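How do I get old wax and water rings off a wooden table?

Posted by Getsemaní Maldonado

Hi all! I picked up a big wooden table at an estate sale in Mornport (forty dollars, I know!) and it's lovely except for the top. It feels tacky when it's humid, there are white rings at one end, and somebody polished it with who knows what for years. I don't want to sand it if I can help it. I have a bottle of Praltero wood soap and that's it. Where do I start?

Gert Mathebula

Sand it. I used 200 grit on mine, took an afternoon. You'll be glad you did.

Waltraud Tanner

Please don't sand yet! If it's tacky you've probably got wax on top of wax, and sandpaper just clogs. I did my mother's table last October and went at it with mineral spirits on an old T-shirt, a patch at a time, always wiping along the grain (windows open, no candles, and hang the rags outside to dry flat). Two passes and the stickiness was gone. White rings are usually moisture in the finish, so try a little plain oil on them overnight before anything stronger. Dark rings are another story, those are down in the wood.

Then wait. I gave mine 9 days before putting any new wax on and I still think I rushed it. Also try everything on the underside first, I skipped that once and had a pale spot the size of a saucer to look at all winter.

For color, I'd stay on the warm side. Wood grain in orange and tan shades:
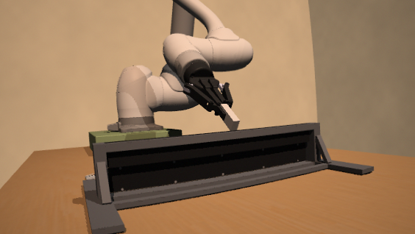
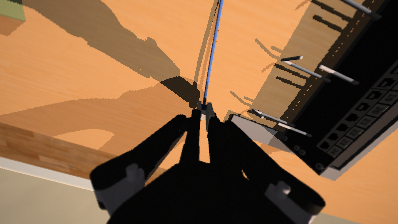
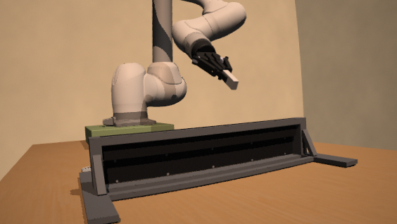 Róisín Daly

Seconding the mineral spirits. I'd go easy on the wood soap though, mine left a film and I had to wipe it all down again with a barely damp cloth. What kind of finish is it, do you know? If a drop of rubbing alcohol softens it somewhere hidden, it's likely shellac and you'll want to keep alcohol well away from the top.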